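CUSWOOD, Tuesday: Lerato Nel has waited a long while for a win on her home course, and on Sunday afternoon she finally got one, closing with a steady 68 to take the Lilia Open by a single shot from Zinhle Chauke, with what looked like half the town following her up the last fairway.

It was a lovely day for golf once the early mist had gone, and the members (who had been up since dawn raking bunkers) could not have asked for a closer finish. Nel went out in 33 and then gave two shots back at the 12th, where her tee ball found the creek, but she birdied the long 15th from 30 feet and the roar could be heard all the way down at the Pillay Road gate!

Chauke, who began the day 60 yards down the practice range from her old friend and rival, had a putt on the 18th to force a playoff and watched it slide just past the left side of the cup. 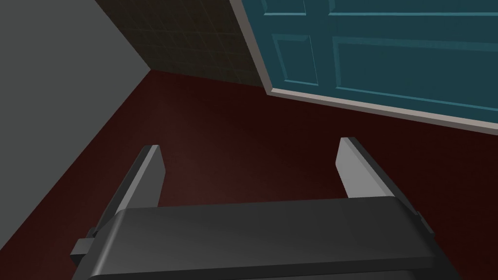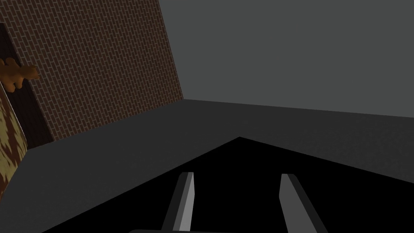
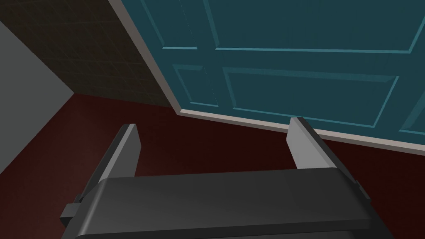

Hendrik Mthembu said he had walked every hole with the final group and thought the tournament was settled at the 15th, adding that he would have liked to see Chauke take an iron off the next tee, with the wind where it was.

Tumelo Mabaso finished third, four shots back, and Kenneth Macaraeg won the senior prize after a very tidy 70 that included a chip-in at the short seventh.

The two leaders will meet again in December at Stillska, where the greens are a good deal slower and the field is bigger. Entries for that event are open now at the pro shop.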